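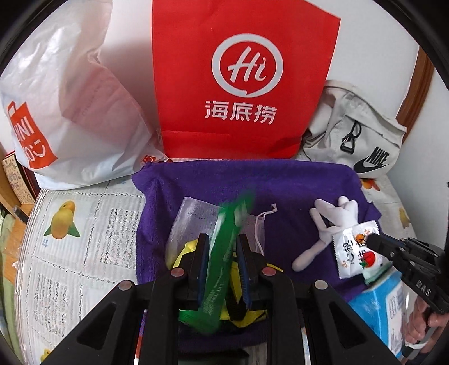

Bags, bags, bags: the December sort-out

December, by Solveig Öberg

Quick gallery from the big bag clear-out at Hilley. Meant to do this in the fall, ran out of fall. Purple towel down on the lemon tablecloth so small stuff doesn't wander off. More pictures when I get a minute.

The red paper one. Haidilao, with the round white "Hi" on it. Way too nice to throw out. Keeping for gifts.

White plastic, crumpled. Goes in with the other shopping bags under the sink, wich is already full. Kerstin wants some for the car.

Beige canvas tote, Nike. Black clip and cord up by the fold. Ingvild has dibs. Needs a wash first I think.

Mesh drawstring pouch. See-through enough that you can find things, so it wins. Chargers going in there, or maybe socks for the trip.

Yellow thing with the black trim. Staying on the towel til somebody claims it. Torunn?

Still to do: hall closet, 3 shelves, and whatever Arvid left in the basement. Anything not spoken for by 6 pm goes in the donation box, sorry, thems the rules.

Recent galleries
Hall closet, before
Jam labels, all 16 of them
Kerstin's button tins
Porch at Skodau

Contact Solveig | © Solveig Öberg, text and pictures | Back to top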